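Home Blog House Stuff Doors, Drafts and the Great Grornach Saga

Posted 13 September 2025

So we finally have a bedroom door that closes. I know that's not big news to most people, but I've been living with a door that stops an inch short of shut for as long as I've lived in this house, and last night I pushed it, it clicked, and I stood there in my socks grinning like a fool.

A few of you asked in the comments on the bathroom post how the doors were going (and one of you asked, very politely, whether they were going at all). Fair question! Back in August I said I'd have the whole upstairs done before the schools went back. I did not. Let me tell you about it.

The house was built in pieces. The front part is old, the back part is less old, and the upstairs got carved up at some point by someone who owned a saw and had big ideas. That means there are 9 interior doors and they don't match. Different heights, different widths, two kinds of hinge, and one knob that comes off in your hand if you're in a hurry. My plan in the beginning was to rip them all out and buy new ones. I went as far as driving out to Brarkeo, the big home store past the reservoir, and walking up and down the door aisle with a tape measure and a coffee.

Have you priced doors lately? The nice ones were $239 each, and that's just the slab. No hinges, no handle, no frame, and nobody to carry it up my stairs. The cheap ones were so light I could lift one with two fingers, and when I knocked on it, it sounded like a cereal box. I don't want to hear every sneeze in the house. I went home with a pack of sandpaper and a bag of birdseed.

Plan B was salvage. There's a yard called Metwally over by the rail line, half indoors and half under a tin roof, and if you've never been I'd set aside a whole morning. Sinks, radiators, church pews, a row of bathtubs full of leaves. The doors are at the back, leaning against each other like books, so of course the one you want is always behind a dozen others. Wear gloves. I didn't the first time and I was picking splinters out with tweezers while dinner burned.

I ended up buying 3 doors there for $41 each, which felt like stealing. They're solid, they're heavy, and they came with that smell that old wood has, sort of like pencils and attic. One had six coats of paint on it (I found out the long way), one had a cat flap cut in it that I somehow missed until I got it home, and one was very nearly perfect. The cat flap door is now the laundry room door. We don't have a cat. We do have a lot of socks going through it, thanks to a certain child.

Okay, some things I've learned, for anyone about to start this.

Measure the opening, not the old door. My old doors had been trimmed over the years to fit frames that had moved, so they weren't square either. I copied the shape of a bad door onto a good one and had to fix it with wood filler and a lot of bad words. Measure the width at the top, middle and bottom, and both sides for height, and write it on the wall inside the frame where it'll get covered up. I wrote mine on the back of an envelope and then mailed the envelope.

Take the doors down before you sand them. I thought I could do the first one where it hung. The dust got into the bed, the books, the toothbrushes, everything. After that I carried them all out to the garage and laid them across sawhorses, and it was so much better. My back disagreed, but my lungs were happy.

Don't throw out the old screws! The new ones that came with my hinges were shorter and didn't bite at all. If your holes are worn out, break off some wooden toothpicks, dip them in glue, stuff them in there, let it dry overnight and then put the screw back. My dad's trick, and it beats anything I bought.

Now, the paint. This is the part where I lost two weeks. I wanted gray. I did not know that there are more grays than there are people in my town. I brought home sample cards and taped them up in the hallway and every single one looked blue in the morning and brown at night. I tried a cool one and the hall felt like a dentist's office. I tried a warm one and it looked like oatmeal. I asked everybody who came over, including the man who delivered the dryer, and he liked the oatmeal.

What I was really after was a gray where you can still tell there's wood in there. Not flat, not shiny, with some streaks and patches left in it. I'd seen a few at the Grornach open houses in the spring (that's the new development out by the highway, I go for the free cookies) and I couldn't get them out of my head. Paint covers all of that up, so I ended up going with a stain.
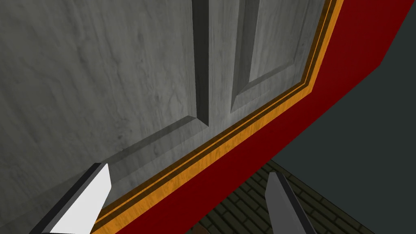

The mottled gray I keep going on about, panels and all.

The stain I settled on is from a small company called Jallomari and the color is just called Fog. You wipe it on with a rag, wait a few minutes, and wipe it off again. If you leave it too long it goes dark in the grooves. On my first door I went and answered the phone in the middle of it, and now there's one panel that looks like bad weather. I've decided I like it. It's on the inside of the linen closet, so I'm the only one who has to.

Paneled doors take forever, by the way. If you've only ever done flat ones, double your time. You do the recessed bits first, then the molding around them, then the long pieces, and if you go out of order you get lap marks and have to look at them for the rest of your life. I used an old toothbrush for the corners and cotton swabs for the places the toothbrush couldn't reach. My sister called in the middle of this and asked what I was up to, and I told her I was cleaning a door's ears.

Hanging them back up is a two person job. I tried it alone with a stack of magazines under the bottom edge and it went fine right up until the magazines slid. There's a dent in the floor now, under the rug. Please don't mention it to my husband, who reads this about once a year.

Still on the list: the bathroom door (it sticks when it rains), the knob that falls off, and the strip along the bottom of the front door, where you can feel the wind on your ankles. I bought one of those brush things for it and it's still in the bag on the hall table. If anyone has put one on a door with a raised sill, tell me how you did it, because the instructions are four tiny drawings and an arrow.

Next post will probably be the pantry shelves, unless the stain on the second closet door needs another coat. I'm going up to check on it now.

Filed under: House Stuff, Old Doors, Paint and Stain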